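The Number on the Waistband Should Be a Measurement

2018-12-18

A pair of men's jeans sold in this country carries two numbers on the waistband. The first is given in inches and called the waist. The second is given in inches and called the inseam. The second is usually a measurement. The first is usually a size name that happens to be written with the same unit, and my argument is that this should stop.

I buy and grade used clothing in Borport. Over the spring I measured 148 pairs of men's jeans and denim shorts that came through the sorting room, using one steel rule and one procedure. Of these, 47 were labeled 36. The flat waist of each was measured along the top edge with the button closed and the front and back aligned, then doubled. The smallest of the 47 came out under its label. The largest came out several inches over. Most were over, and the amount varied between makers and also within a single maker's line.

Used stock is a poor sample for judging a factory. Denim shrinks in a hot wash and stretches with wear, and the waistband does both. I don't offer the result as a test of anybody's quality control. I offer it as a description of what a buyer meets when reading a label, and a buyer of used clothing has only the label and the rule.

What the number used to mean

There are three quantities that a waist number might refer to. One is the girth of the wearer at the natural waist, near the navel. The next is the girth of the wearer wherever the trousers sit, which for most jeans is lower and for most adults is larger. The last is the finished length of the waistband itself.

On a high-rise trouser the three are close. The band sits at the natural waist, the wearer wants a small allowance for breathing and a shirt, and a cutter can use one figure for all of them with an error too small to feel. Lower the rise and they separate. A man whose natural waist is 35 inches may need a band a good deal longer than that if it rests on his hips. The maker can then print the band length, in which case the customer who knows his waist buys too small, or print the natural waist, in which case the band doesn't match the label.

Many makers chose the second, and the choice was defensible when made. It is the source of a fair share of what gets called vanity sizing. Flattery plays some part, but a good deal of the drift can be accounted for by rise alone, and complaints that treat it all as marketing are aimed at the wrong part of the process.

The difficulty is that the choice is never disclosed. Two pairs marked 36, one with a high rise and one with a low, may be correct under different conventions, and there is nothing on either to say which convention was followed.

The tailor's objection

Victor Chege cut trouser patterns for a long time and read a draft of this. His objection is that the finished band length isn't the figure a customer needs. Two bands of equal length fit differently if one is cut straight and the other is contoured. A straight band on a low rise gapes at the back. A contoured band follows the hip, and its top edge is shorter than its bottom edge, so the length depends on which edge is measured. Add elastane and the relaxed length says little about the worn length. He would prefer that the label state the body it was cut for, and leave the garment out of it.

I accept every technical point in that and draw a different conclusion. The body it was cut for is known only to the maker. It can't be checked by the buyer, the shop, or a later owner. The band length can be checked by anyone with a rule, provided the label says which edge and under what tension. A checkable figure that is incomplete has more practical use than a complete figure that has to be taken on trust.

There is also the matter of the second number. No one proposes that the inseam be replaced by the leg of the intended wearer. It is measured from the crotch seam to the hem along the inside, everybody knows where to put the rule, and disputes about it are rare. Inseams shrink too, and differ with the depth of the rise, and a given inseam will break differently on different shoes. These are all tolerated as the ordinary limits of a measurement.

Who carries the cost

At a store with a fitting room, a wrong label costs a few minutes. The customer takes three sizes behind the curtain and comes out with one. This is how most jeans were bought when the present habits of labeling were formed, and it explains why there was little pressure to correct them.

Bought by mail, the same error costs a parcel in each direction. The customer who has been caught once orders two sizes and returns one on purpose, so that even a correct guess produces a return. The returned pair has to be unpacked, inspected, refolded, and rebagged before it can be sold again. None of this appears in the price of the label, which costs the same whatever is printed on it.

Resale carries the cost in labor. On Grotance, where we list most of our denim, the size field is filled from the label, and buyers filter on that field. A pair labeled 36 with a band that measures 38 is shown to the people it won't fit and hidden from the people it will. We enter the measured waist in the description, but a filter doesn't read descriptions. The listing form has a separate field for shoulder width, which we have never needed for a pair of jeans.

Belts as a correction factor

Catrin Howells, who runs the listing side, makes the case that the belt has already solved this. Trousers a little too large can be taken up, the number is approximate, and people manage. I think she has described how the problem stays hidden. A belt corrects in one direction only. It takes up a band that is too long, with the surplus gathered into folds between the loops, and it does nothing for a band that is too short. A buyer who relies on one will round up every time, and the return figures a maker sees will understate how often the label was wrong.

Belts have the same labeling trouble, with less excuse. A belt marked 36 may measure 36 inches from the buckle's bar to the middle hole, or to the last hole, or from end to end of the strap. Some makers advise buying two inches over the trouser size. That advice assumes the trouser size is a girth, which returns us to the start. A braided belt with no punched holes avoids the question of which hole, though it lengthens in use and has to be measured under light tension if the figure is to mean anything.

For grading purposes a belt should come out before the band is measured. Left in, it adds thickness at every loop, holds the band in a curve, and keeps the front and back edges from lying together. I have got different readings from one pair with the belt in and then out.

Blue denim with a brown belt in the loops:

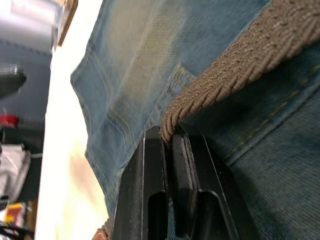
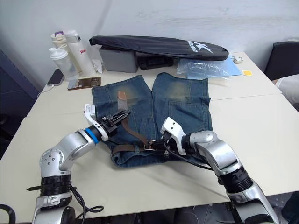
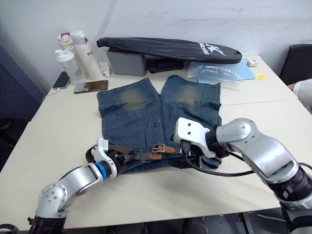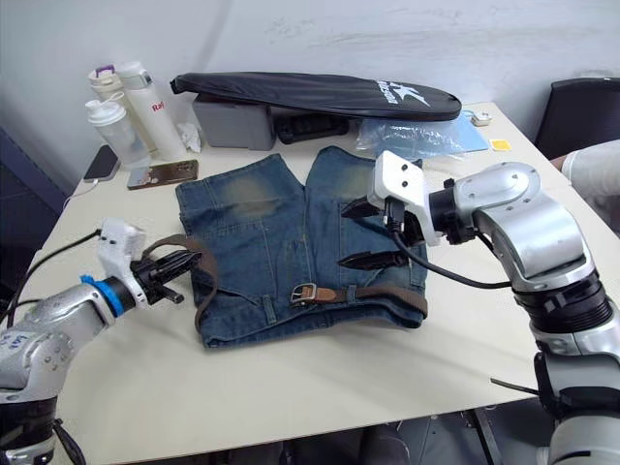

What a label should say

The change I want is small. The waist number on a pair of trousers should be the finished length of the band, measured along the top edge, fastened, laid flat and relaxed, and doubled. The rise should be printed beside it, measured from the crotch seam to the top of the front band. With band, rise, and inseam, a person who owns one pair that fits can lay it on a table and find another that will. No body measurement is needed, and the buyer doesn't have to know where his natural waist is, a point on which men are unreliable.

A tolerance should be stated as well. Cutting through many plies of cloth isn't exact and washing after assembly makes it less so. Half an inch either way on a rigid denim seems achievable. Stretch cloth would need a wider figure, and I would leave that to people who make it.

Two labels we handle are partway there. Gemen prints the rise on the inside tag of its work trousers, in type small enough that I missed it for a year. Odera prints a band measurement on its shorts but still sells its jeans by the older number, so that one man takes two different sizes from the same rack.

The transition would be awkward. Customers who have worn a 36 for years would be told by an honest label that the band is longer, and the first maker to switch would lose some of them to the next shelf. That is the strongest argument against me, and I don't have a full reply. Printing both for a few seasons, with the measured figure marked as measured, would soften it. Shoe boxes already carry several size systems in a row and people find their own line without much trouble.

Until then we will go on measuring every pair. In May we stopped grouping stock by labeled waist and began shelving it by measured band, in one-inch steps, with the original label left in place. Walk-in customers go to the number they are used to, try something on, find it tight, and move along the shelf to the right.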